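Session 4 notes: two-arm pick and place

OK, so by now your Tresar login should work and you've all got a folder. My own demo script ran to 280 lines and I'm a bit ashamed of it, so please write yours shorter!
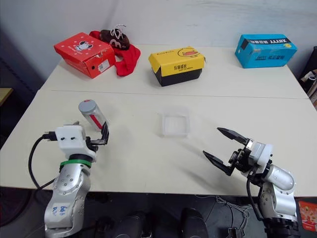 For the write-up I want your log file, one page on what you'd change, and your grip settings (both arms, please). Keep speed at 120 until I've looked at your code. Stuck? Come find me before lab, I'm usually in by 8.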